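Setting a Plain Table for Lunch Without Buying Anything

Posted 2/24/23

Every so often a magazine will inform you that a table needs a runner, chargers, two sorts of candle and a branch. A table needs something to eat off. The rest is laundry.

What follows is how I lay ours when people come for soup and fruit. It takes 10 minutes if the plates are clean, and we shall be optimistic about that.

What you need
A table, ideally wiped
One large sheet of dark paper or thin board
A plate and a small bowl for each person
Fruit

Start with the sheet. Brown is the forgiving colour: it hides crumbs, tea and most of a beetroot. I buy mine on the roll from Trusar, who sell it as lining paper for drawers and have no idea I eat off it. Mine weighs 158 grams per square metre. Anything lighter curls up at the corners and follows your sleeve to the kitchen.

Cut it short of the table on at least one side. A white top looks better with a strip of itself left showing, and you will want somewhere to put the salt. Flatten the creases with your forearm. They will not all go. Stop after the second attempt and call it texture.

Next, the crockery. Put the plate down first and leave a good gap before the bowl, more than feels sensible. People have elbows, and the bread has to land somewhere. Pink on brown sounds like a school uniform from a sad novel, but a pale pink with a thin beige rim is very pleasant against the dark, and a dark red apple on top does the work of a whole florist.

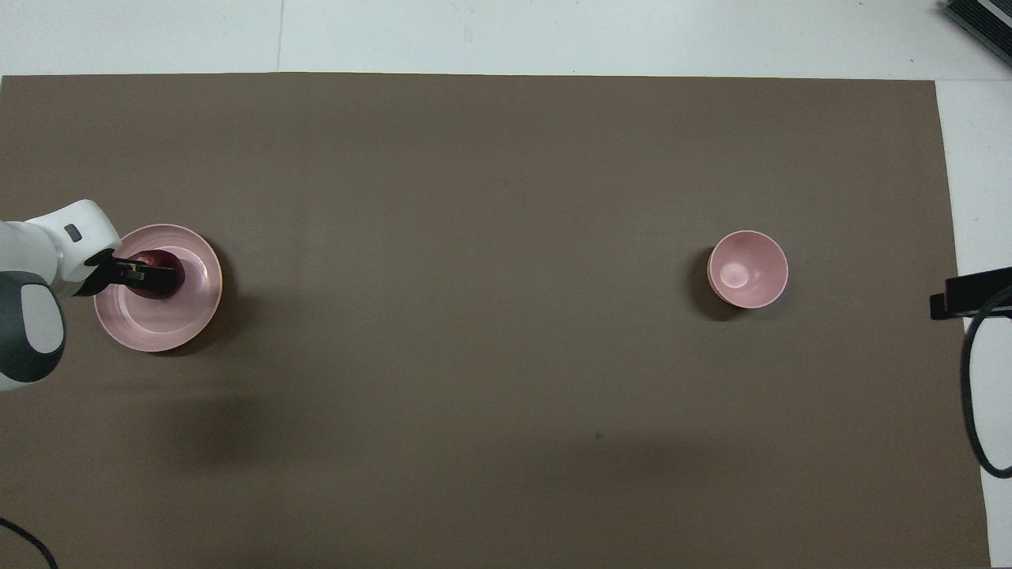 Lisa wrote in to say that the apple should go in the bowl, that it has always gone in the bowl, and that a plate with one apple on it looks like a punishment. She has a point if the bowl is big enough. Ours are Valtemon seconds and hold an egg comfortably, so in this house the apple gets the plate and the bowl gets the nuts.

Polish the apple on a dry tea towel before it goes down. Choose one that sits upright by itself. If they all lean, turn the stalks the same way and it will pass for a decision.

For more than 7 people, use two sheets and overlap them by a hand's width, with the join under the bread board. Don't tape it. I taped it once, in August, and some of the Honorato table came up with the tape.

Afterwards, lift off the crockery, fold the sheet inwards with the crumbs inside and shake it over the flower bed. A sheet lasts three lunches, or one if there is soup with turmeric in it.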